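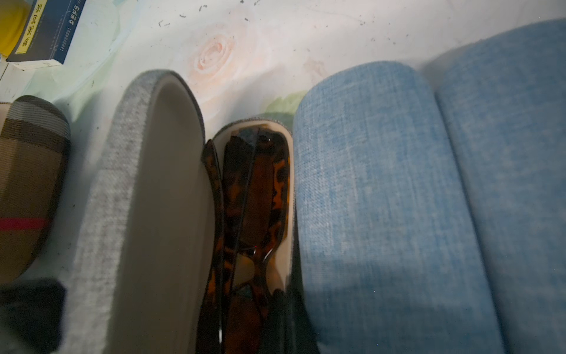
Search this site Enter keywords Search

Is the "resident mentor" job at college worth giving up a paid job for?

Posted by Mebrat Dinsa, 2025-07-29

I'm going into my second year at Ferport and I've been offered a spot as a resident mentor in Sarer Hall. The email calls it "an amazing leadership opportunity," which makes me nervous. In exchange I'd get $3,000 off my room for the year. No paycheck, no hourly rate, just money off the bill.

The catch is that they don't want you to have another job for the first semester. I already work at a copy shop in town and I like it fine. The hours are boring but they pay me on time and my boss leaves me alone. I asked the housing office how many hours a week a mentor works and the woman said "it really varies," then she said it was more of a lifestyle than a job. I asked again by email and got a link to the same page I'd already read.

The page says 23 residents per mentor, one duty night a week, "some" weekends, a week of training before everybody else moves in, and "community building as needed." As needed by whom? There's also something about staying late in December until the building is empty.

My parents think it would look great on a resume. My roommate says I'd be a hall monitor with a lanyard. Has anyone done this, there or anywhere else? Did it cost you more than it saved you? I have to tell them yes or no soon and they've already sent me a T-shirt form.

Amanuel Birhane

I did it for two years in a different building, Degefa House, and I'd say be careful with that discount. Everyone hears the number and stops listening. Mine came off the price of the single room they made me live in, and the single cost more than the double I'd had before. Once I took out the difference I was ahead by $926 for the whole year. I can't tell you Sarer works the same way, but I'd want to see both room prices on paper before I got excited.

The hours are real hours too. Duty night was the easy part. What ate my time was door decorations, meetings about meetings, and people knocking to ask if I had a stapler. I got fond of a few of them. I also failed to finish a lot of reading.

Things I'd do before saying yes:

1. Ask for the contract, all of it. The web page is an ad. If they won't send you the contract until you accept, I'd take that as your answer.

2. Find out if the discount counts against your financial aid. A guy on my staff had his grant cut after he signed and ended up with next to nothing extra. Ask the aid office, since housing will tell you it's "usually fine."

3. Write down what the copy shop pays you in one semester and put it beside the real savings. Use your slow weeks as well as your busy ones.

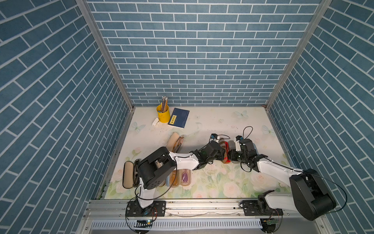 4. Talk to someone who quit. The ones they bring to the info night are the ones who loved it, and they get pizza for showing up. Ask around on your floor and you'll find a former mentor pretty fast.

5. Ask what happens to the money if you leave partway through. In my building you owed it back from the day you moved in – I never saw that mentioned anywhere except page 4 of the agreement.

On the resume thing, I've been to a fair number of job interviews now. One person asked me about it, and she'd been a mentor herself. The rest wanted to hear about my summer job at a warehouse. Maybe that's different if you want to be a teacher.

I don't regret the first year. I do regret signing up for the second, when I already knew.

dirkia_dan

do it, free shirt and you get the big room. my cousin was one at some school up north and she never did anything, just put up a poster about laundry once a month

Mebrat Dinsa

Thanks Amanuel, that's more than I got out of the housing office. I asked for the contract this afternoon and was told somebody would "circle back." The single does cost more than my double, I looked it up, though not by as much as yours. I still have to ask about aid.

Dan, did your cousin get paid? And was it in a dorm or one of those apartment places? I'm not sure we're talking about the same job.

dirkia_dan

dorm i think. i can ask her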